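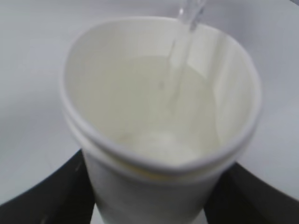 Why do we double up paper cups at the drinks table?
One paper cup full of water goes soft and squashy in the hand, and a second one slipped underneath gives you a firmer wall to hold on to. For hot drinks it also saves your fingers.

Right, these are my notes for the drinks part of the hospitality module, tidied up from what I said in November. Danilo Saludo asked for them in writing after he'd missed the first half, and Amado Dela Peña wanted the bit about nesting again, so you're all getting them. Bring them to the Drodbridge practical, please, and not just on your phone, which will get splashed!

1. Know your cup
Pick one up before you do anything else. A paper cup is wider at the mouth than at the foot, and the rim is rolled. That roll does a lot of work: it keeps the mouth round, gives you something smooth to drink from and stops the edge going floppy the moment it meets a wet lip. Squeeze gently near the top and the circle turns into an egg shape. Squeeze a full one and you'll be fetching a cloth (I have done this in front of a whole wedding party, and the bride's uncle still mentions it).

We use plain white ones for class. The Girketti order comes in at 3000 a term, which sounds mad until you remember that every group gets through them for tasting, for pouring practice and for the washing-up rota's tea.

2. Nesting
Hold the outer cup low down, drop the inner one in and let it settle. Don't ram it. If you force it the two will grip each other so hard that you can't part them without a fight. Done nicely, the inner rim sits just above the outer one, so you see two lips with a narrow strip of paper between them. I like to see that strip all the way round. If it's wide on one side and gone on the other, the inner cup has gone in crooked and it'll lean when you fill it.

Milagros Barredo asked whether you could go up to three. You can, but it's a waste of cups and the whole thing gets top-heavy. Stick to 2.

Before you pour, look inside. A clean, empty cup should be pale all the way down, with only a bit of shadow towards the bottom.

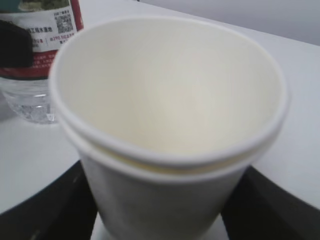 3. Pouring
Cup on the table first, every time, until you've got the hang of it. Start low and slow, aim for the middle and watch the level instead of the bottle. Water hitting water throws up bubbles, and if you tip too fast you get a little fountain and a wet sleeve. Stop well short of the rim. I go for around 80 per cent for cold water and a bit less for tea, because people will walk off with it while they're talking.

If you spot a speck in there, pour it away and start again with a fresh cup. No fishing about with a finger, Crisanto!

4. For the practical
Work in pairs, one pouring and one carrying, then swap. The Padilla room is free from half past two and the sink in there is the good one. Have a cloth each. Man-lok Siu has the key to the cupboard if you run short of cups. Used ones go in the bag by the door, pulled apart first so they dry out.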